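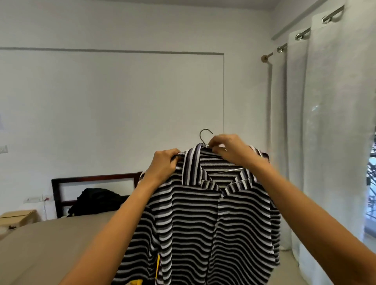
Cuvik Metal Hanger, Pack of 23

Martens sells this hanger with the words "no more shoulder bumps" on the box. We stock it, and we wouldn't go that far. Any thin hanger will mark a heavy knit if you leave it up all winter.

Our buyer Koen Goossens hung 57 of them in the back room in January and loaded them with wet coats. Two bent at the neck. The rest held, though a few needed a push to sit level again.

What you get
Plain metal, straight bottom bar, curved hook
Thin bar – heavy trousers will crease
Fits rods up to 2 inches thick

The maker claims a life of 800 wash days. We asked how that was measured and are still waiting to hear. The "rust-free" label bothers us too, as the small print covers indoor use only.

Good for shirts, blouses and light jackets. For suits, look at the Plelasar wide-shoulder model, which costs more and takes up twice the rod space.

Returns are accepted on unopened packs. Bent hangers can be swapped at the Privside store – bring the receipt and ask for Roel Van Loon.

Price checked 2021-01-20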